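Week 5: Thresholds, transitions, and where one floor stops

Before we get going, a bit of housekeeping. If you missed the handout on subfloors, it's in the tray outside the studio, and you'll want it for the drawing exercise because I'm going to assume you know what a screed is. The reading for this week is the long chapter on movement joints. Yes, all of it. I know it's dry (I have read it more times than I'd like) but the diagrams near the end are the clearest I've found.

So, thresholds. I get a little carried away on this subject, so stop me if I run over. My claim for today is that you can tell how carefully a building was thought through by looking at the doorways, and I mean down at the floor, where the hall material meets the room material. Everybody draws the floor finishes as a nice colored plan, kitchen in one color and hallway in another, and then there's a line between them. That line is one pen stroke on your plan. On site it's a strip of stuff with a height, a width, a fixing, a color and a price, and somebody has to decide all of it. If you don't decide, the installer will, at four in the afternoon, with whatever is in the van.

Where the word comes from

People love to tell you that a threshold was a board to hold in the thresh, meaning the straw on the floor. It's a great story and there's no good evidence for it. The first half of the word does seem to be related to threshing, in an older sense of treading or stamping, and the second half is a puzzle that the dictionaries mostly shrug at. I'd be happy if you left the straw story out of your essays. I read it in a great many of them every year.

What we can say is that a raised sill at the outside door is very old and turns up all over the place, and it does several jobs at once. It stops water. It stops drafts. It gives the door something to close against. And in lots of cultures it picks up a meaning on top of that, so you step over it and don't stand on it, or you carry somebody across it. I'm not going to go deep into the meaning side (that's the other half of the course, in the spring) but keep it in the back of your mind when you're detailing, because people do feel a change underfoot even when they don't look down.

Why floors end up at different heights

This is the bit you need for the exercise. Take a tile floor. You've got the tile itself, you've got the adhesive bed under it, and over a wood subfloor you usually have a backer board or a membrane as well. Now take a wood floor next door. It might be a thick solid board nailed down, or it might be a much thinner floating floor on underlay. Add up each stack and they almost never come out the same. You can fix that in one of three places: underneath, by building up the low side or dropping the high side; at the surface, by picking products whose stacks happen to match; or at the joint, with a profile that hides the difference.

Underneath is best and it has to be decided early. By the time someone is choosing tile from a sample board it's usually too late, and you're down to the joint.

The Rakis house, which some of you visited in October, is my favorite case of doing it underneath. The architects wanted a dead flat run from the entry right through to the garden door, over three different finishes. So they set one finished floor level, drew every build-up downward from it, and had the screed poured in separate bays at different depths. It looks like nothing at all when you walk on it. I had students walk right across it and ask me when we were going to see the detail!

Compare that with the Sodatberg apartments, same sort of period, where each finish was just laid on the same slab and every doorway got a metal ramp. There are 416 apartments in that scheme and the ramps are all the same profile, even in the doorways where the heights are nearly level and a flat bar would have done fine. Somebody bought one thing in bulk. I'm not making fun of it, buying one thing in bulk is how housing gets built, but the maintenance office told us on our visit that loose strips are their most common floor complaint, and I believe them.

Movement

Wood moves. You know this, I've been saying it since week one, but it matters more at the threshold than anywhere else. A wood floor takes up moisture from the air and gets wider across the grain, and then dries out in the heating season and shrinks back. Along the grain it hardly changes. Tile barely moves with humidity at all. So you have one material that wants to shift next to one that would like to be left alone, and if you butt them tight and grout the joint, one of two things happens. The grout cracks, or the wood pushes and something lifts.

Which way the boards run makes a real difference. If the boards run into the joint end first, you're dealing mostly with the end grain and there isn't much movement to worry about, though a floating floor can still creep as a whole. If the boards run alongside the joint, all of the widthwise movement in that room is heading for your threshold. Look at the direction before you choose the profile. I would like to see an arrow on every plan you hand in showing board direction, and I'll be taking marks off if it isn't there. 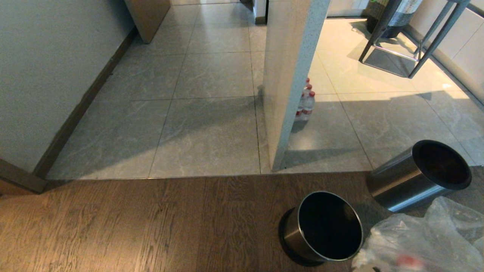
Fig. 3. Large square gray tile meeting dark brown wood plank along a slightly raised edge.

For Fig. 3, have a go at sketching a section through the joint. You can't tell the build-ups from a photo, so invent two plausible ones and label them as your guess. Then tell me how you'd take up the movement.

The kinds of profile

Very quickly, because you'll look these up yourselves when you need them.

T-molding sits in a gap between two floors of equal height and covers both edges. It's forgiving, it's common, and it's a bit of a bump under a bare foot.

Reducer goes from high to low with a slope. Watch the slope. Wheelchairs, walkers, strollers and tired people all notice it.

Flush strip gets set in level with both floors. Lovely when it works. It needs both sides planned together.

Flexible filler, either a cork strip or a colored sealant. My own favorite for a straight joint between tile and glued-down wood. It's cheap and it wears, and you have to tell the client up front that it'll want redoing at some point.

Stone or solid wood saddle, the old-fashioned one, a proper piece of material the full width of the door lining. You see it at bathrooms a lot. If you ever get to the Babić hotel, go and look at the bathroom saddles, which are pale stone with a soft rounded edge on both sides, and they're worn in the middle in the nicest way.

Where does it go under the door?

Under the closed door, centered on the leaf. That way you see only one finish from either side. I have seen joints placed a hand's width out into the hall, and once you notice it you can't stop. With an open archway there's no door to hide under, so you have to pick an edge of the wall and line up with it, and the joint becomes part of the design whether you like it or not.

Accessibility

Keep it low, bevel it if there's a change in level, and check the code for wherever you're building, because the limits differ and they get revised. Don't quote me a number from a blog. There was a resident survey done by the Joltach housing office after their refit, with 847 replies, and trips at interior doorways came up far more often than trips on stairs. I'd take it carefully, since people who have tripped are more likely to fill in a form about tripping, but it's worth a thought.

For next time

Pick one interior doorway you use every day. Measure the height on both sides, draw the section at full size, and add around 200 words on what you think is going on underneath and why. Guessing is fine as long as you say it's a guess. Please don't pull up anyone's threshold strip to check (this has happened, and the landlord wrote to me).

Bring tracing paper. We start on stairs after the break and I'll want the sections pinned up on the long wall before we do.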